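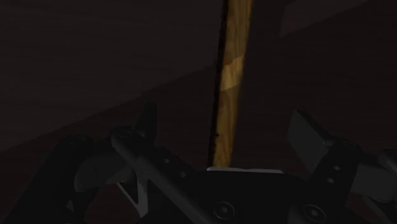

Wood rod against dark wood, 3D render

Small Shop Owners Board > Marketing and Customers > Review request texts: does anybody have real numbers?

dowelshop_gary
I sell wood rod, trim and small turned parts online, mostly to hobby people and a few repair shops. We've been getting calls from Pusten, the company that texts your customers after an order and asks for a review. The rep is a guy named Mohandas Thevar. Polite, doesn't push too hard, calls back when he says he will. I have no complaint about him.

My problem is the case study he sent over. It's a plumbing outfit called Jayasinghe, and the big line at the top says 1342 texts sent and 378 "positive customer responses." I asked him what a positive customer response is and got a link to the same PDF.

They want $60 a month and a year up front after the trial. Trial is 30 days. Has anyone here run one of these long enough to say what it did for sales? I don't mean stars. I mean orders.

marnie_k
Following. Same pitch, different rep.

FrontCounter
A positive customer response is a tap on the link. It was when I used them, anyway. Customer gets the text, taps it, sees a screen asking how did we do, closes it. Counted. I only found out when I put my dashboard next to my public reviews page and they weren't in the same universe.

brightside_pools
That wasn't my experience with Pusten at all. My dashboard has taps and posted reviews in separate columns. Maybe they changed it since you left, FrontCounter? When did you have it?

FrontCounter
Before they redid the dashboard, so fine, maybe. But then why doesn't the case study say "reviews"? If you had 378 reviews to brag about you would use the word reviews. You'd put it in the headline in the biggest type you own.

dowelshop_gary
That was exactly my thought. You don't go looking for a vaguer word when the plain one is better for you.

brightside_pools
Or the person who wrote the PDF isn't the person who built the dashboard and marketing people talk like that. I'm not saying sign a year. I'm saying I've used it through two seasons and my reviews went from a trickle to steady. People call and say they saw the reviews. It's a pool business, they're picking a stranger to come into their back yard, so they read them.

oldreliable
Went from a trickle to steady compared to what, though? Were you asking people for reviews before?

brightside_pools
Not really. We had a card we left behind sometimes.

oldreliable
Then you don't know what Pusten did. You know what asking did. You went from not asking to asking. I'd bet a text from your own phone would have got you most of the way there, free.

brightside_pools
Sure, and I'd have done it for a week and quit. The whole reason I pay is that it goes out whether I remember or not. That's worth something to me and I don't think it's dumb.

oldreliable
Didn't say dumb. It's a reminder service, and that's fine if you know you're buying a reminder service. Gary is being sold a growth engine.

marnie_k
Pekeck does the same thing and it's month to month. I tried it over the holidays and dropped it in January. Setup was easy, texts went out on time. The trouble for me was repeat customers. I have people who order every couple of weeks, and they got a text every single time. One of them wrote me a pretty sharp email about it. There was a setting to limit it but I didn't find it until she'd already gone quiet on me. I can't prove that's why she stopped ordering. Didn't help.

dowelshop_gary
That one worries me more than the money. My repair shop customers order constantly. If I annoy three of those I've lost more than I'd ever make back on reviews. Did the limit work once you found it?

marnie_k
It seemed to. You could set it so the same number only gets asked once in a set number of days. I had it on for a short time before I canceled so don't take that as a glowing review, ha. No pun intended.

tess_upholstery
Can I ask the basic thing? Who reads reviews for wood rod? I'm serious. When I buy parts I look at the size, the price and whether it'll be here by Thursday. For my own work people read every review I have, twice, and then call and ask me about the bad one. I think it depends completely on what you sell.

dowelshop_gary
Fair. The hobby people do read them a little. They want to know if it shows up straight and if we pack it right. The shops don't care, they care if I pick up the phone.

FrontCounter
Then you've got your answer for the shops at least. Don't enroll them. Any tool that can't leave out a list of customers isn't worth a trial.

hank_vornstead
I run a hardware store in Vornstead and I'll be the odd one out. I think reviews matter plenty and I think most of you are too quick to call everything a scam. We ran the Pusten trial, I watched posted reviews only, on the public page, and we got more in that month than in the whole spring before it. Did I track orders? No. Walk-in store, there's no clean way. But I'm not going to pretend nothing happened because I can't put it in a spreadsheet.

oldreliable
Nobody said scam. "We got more reviews" and "we got more business" are two separate claims, and the pitch slides from one to the other without stopping. That's my entire beef.

hank_vornstead
You said growth engine in a tone.

oldreliable
I did have a tone.

paperboy22
One thing to check in the contract before the trial: what happens to the phone numbers you upload. With the service I had (neither of the ones named here) the terms said they could keep "engagement data" after you left. I asked what that covered and never got a straight reply. Also look at who gets asked for a public review. Some of these tools ask the customer how it went first, and only the happy ones get sent to the review site. The unhappy ones get a private form. Review sites tend not to like that, and it's your listing on the line, not theirs.

brightside_pools
Good point on the filtering. I turned that off. It was on when I started, I'll admit that.

FrontCounter
On by default. Put that in the PDF.

dowelshop_gary
OK, some news. I called Thevar back with a list. Asked him four things: how many of the 378 were posted reviews, whether I can leave out customers by tag, whether the filter screen can be off from day one, and whether I can go month to month after the trial.

Tag question, yes. Filter screen, yes, but I have to do it myself in settings. Month to month, he has to ask. On the 378 he said he "believes it's a mix." Credit to him for not making something up, but a mix of what? He's going to check with whoever wrote it.

tess_upholstery
A mix of taps and more taps.

hank_vornstead
Could easily be a real mix. Let the man check.

oldreliable
If you do the trial, do it in halves. Text half your hobby customers and leave the other half alone, picked by odd and even order number so you can't play favorites. Then look at repeat orders from both groups later on. It won't be perfect with a shop your size, but it beats a dashboard made by the company sending the bill.

marnie_k
A month is too short for that unless his people reorder fast. Mine would, Gary's hobby people might not.

dowelshop_gary
They don't. Couple of times a year for most of them. So I'd see reviews from the trial and nothing on orders before I have to decide on the year.

oldreliable
Funny how the trial is that long and no longer.

brightside_pools
Every trial on earth is that long.

dowelshop_gary
Here's where I am. No year up front, whatever he comes back with. If he gives me month to month I'll try it on the hobby side only, filter off, odd and even like oldreliable says, and keep my own count from the public page. If not, my daughter is going to put a line in the shipping email asking for a review, and we'll see what that does. I should have tried the email first anyway.

paperboy22
Do the email first regardless. Then you've got something to hold Pusten up against if you do sign.

dowelshop_gary
Yeah, all right. Email goes in this week. I'll post again when I hear back about the mix.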